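About Plornedora Sailing School

Who we are

Plornedora is a sailing school and offshore racing team on the east side of Furketti harbor. We teach adults and teenagers to sail, and we enter our own boats in coastal and overnight races with crews made up mostly of former students. The school and the team share one office, one dock and one set of instructors.

We started with two secondhand dinghies and a rented slip. The first season was beginner courses only. Racing came later, when a group of graduates asked if they could keep sailing together after their course ended. We bought Tamiru, our first keelboat, that winter and entered her in the local series the next spring.

Our boats

Tamiru is still in use. She is the boat most students sail on when they move up from dinghies, and she races in the evening series with a student crew. Esico is the larger boat. She has eight berths, a full galley and a chart table, and she does the longer passages. Her log passed 2,418 nautical miles last season, including deliveries.

Both boats are hauled out in December. Standing rigging, seacocks and safety gear are checked then, and the sails go to the loft. Students who want to learn maintenance can sign up for the winter work days at no charge.

What we teach

Courses run from a first weekend in dinghies to a coastal skipper program taken over two seasons. Class sizes are small: four students to an instructor on the keelboats, six in the dinghies with a safety boat. All students must be able to swim 100 yards in light clothing before their first day on the water.

The offshore course covers watchkeeping, night navigation, weather, and the domestic side of life aboard. Every crew member takes a turn at the helm and a turn in the galley. We plan meals before we leave and cook one hot meal a day under way when conditions allow.

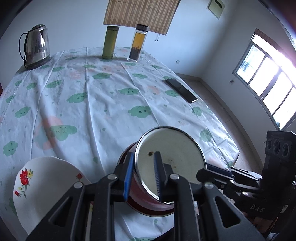 Racing crews are picked from people who have finished the offshore course or can show equal experience. We hold trials in early spring. You do not need to own anything beyond boots and foul weather gear, and we keep a few spare sets in the office in common sizes.

Membership

The club side of the school has 163 members. Members get reduced course fees, use of the dinghies outside class hours, and first choice of places on delivery trips. Annual dues are $200, payable at the office or by mail. Student members under 18 pay half.

Visiting us

The office is open every morning during the season. In winter, please call ahead. Parking is behind the sail loft, and the gate code is sent with your booking.

Page last updated 2023-04-18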